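Ticket 568: Arm pauses before the basket during visitor demo
Site: Plelville open day, laundry folding and sorting station
Opened: June 26, 2020
Status: Closed, with one follow-up left open 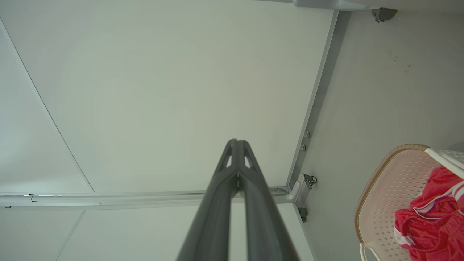
First of all, thank you to everyone on the support desk for picking this up so quickly. I know an open day is a bad time to be asking for help, and I know my first message was mostly capital letters. I've tried to write it all up properly now, partly for you and partly for whoever runs the station next time, so please forgive the length.

The problem as first reported

We were running the basket demo for the morning groups. The arm is supposed to come over to the laundry basket, take one piece of clothing, lift it, and carry it to the sorting table where the visitors are standing. It had done this very nicely all through the practice runs the evening before. With the first group of visitors it did it twice and then, on the third go, it swung over, stopped short, and stayed there. There was no error on the screen and no beep. The status line just said "waiting for target" and the visitors waited with it, very politely I must say.

I pressed Resume and nothing changed. I pressed Home and it went home like a lamb. Then I started the routine again and it stopped in the same place.

What I tried before writing in

I restarted the Cuterer control program, which took longer than I'd have liked with a group of schoolchildren watching. I checked the air line and the emergency stop. I checked that the cable at the wrist was pushed all the way in (it was). I also moved the basket a little closer, which in hindsight I should not have done before telling you where it had been, and I'm sorry for the extra messages that caused.

After the restart it worked for 7 picks in a row and I thought we were out of the woods. Then it stopped again.

Reply from support desk

Thanks for all the detail, it really does help. A few things to check when you have a gap between groups:

Is the floor mark for the basket still the one from setup, or has it been moved?
Does the pause happen at the same point in the swing each time?
Did anything change in the lighting between the practice runs and the morning?
Please send us the event log from the controller. The folder is under Drarkari, then Logs, then the newest file.

Please don't change the wrist camera settings yet. If it does turn out to be the camera, we'd like to see it with the settings it had when it failed.

My answer

Floor mark: we had used masking tape for it, and the tape had been scuffed by people walking through. I put down fresh tape from the measurements on the setup sheet. The basket had wandered quite a way toward the aisle, and that was before I nudged it, so at least I'm not the only guilty party.

Same point: yes, every time. It gets over toward the basket with the fingers closed and then holds.

Lighting: this is where it gets interesting. The evening before, we had the blinds down and only the ceiling lights on. In the morning one of our hosts very kindly opened the blinds so the room would look cheerful for the visitors, and it did look cheerful. I hadn't given it a thought until you asked.

The log is attached. I made it to line 29 before my eyes crossed, so I'll leave the rest to you.

Reply from support desk

Got the log, thank you. The arm is reaching its look-down position without trouble. After that the program asks the wrist camera for a clothing outline, and the answer comes back with a confidence score below the cutoff. The program is written to hold still in that case, and that matches what you're seeing. So the motors and the gripper are fine, and you can stop worrying about the air line.

There are likely 2 causes stacked on top of each other. With the basket out of place, the clothing ends up toward the corner of the camera's view, and the program throws away anything too near the border. Daylight also shifts the exposure, and that pulls the score down further. Either one alone it can usually live with.

Could you try these in order, with a few picks after each step?

1. Basket on the fresh tape, blinds open.
2. Basket on the fresh tape, blinds down.
3. If it still holds, run Recalibrate Exposure from the Karunaratne menu with the basket in place and the visitors standing back.

My answer

Step 1 was better but still not right. It paused once and then went on by itself, which it hadn't done before.

Step 2 cleared it up. We ran the whole of the lunch break this way and it never held once. I had a sandwich in one hand and the stop button in the other, and I only needed the sandwich.

I did not do step 3, because by then the early afternoon group was already at the door and I didn't want to touch anything that was working. I hope that's all right.

How the rest of the day went

The afternoon was lovely. With the blinds down the room was a bit gloomy, so we turned on the lamps at the welcome table, well away from the arm, and they made no difference to it. The visitors liked being told about the morning's trouble, much more than I expected. One little boy asked whether the robot had been shy, and I said that it had been unsure, and that when it's unsure we've taught it to keep still. His grandmother said she wished that worked on the rest of the family.

Several people asked why it holds instead of guessing. I gave them your explanation about the confidence score in my own words, and I think I got it mostly right. If you have a short, plain version that could go on a card by the station, I'd be very glad of it — I said it so many times that my voice was gone by closing.

Changes made to the station notes

The basket position is now marked with floor tape at all four corners, with a line added to the opening checklist to look at it before each group.
The blinds stay down for the length of the demo. There is a note on the cord.
Practice runs are to be done in the same light the visitors will see.
The host at the station should copy the status line word for word into any ticket. Mine was the one useful thing in my first message.

Reply from support desk

Wonderful news, and thank you for such a thorough write-up. Not doing step 3 was fine. We'd still like it done before the station is used again, so we'll leave that as the open follow-up and do it with you over a call, whenever suits.

We've also asked for the status line to say something more helpful than "waiting for target" when the score is low. It should at least tell the operator to check the basket and the light. That won't be ready right away, but we're hoping to have it in place for the October visit.

The card for the station is a nice idea. We'll send a draft over with the call details.

Follow-up: Recalibrate Exposure, basket on marks, blinds down, then again with blinds open for comparison.
Assigned to: support desk, with the Plelville station host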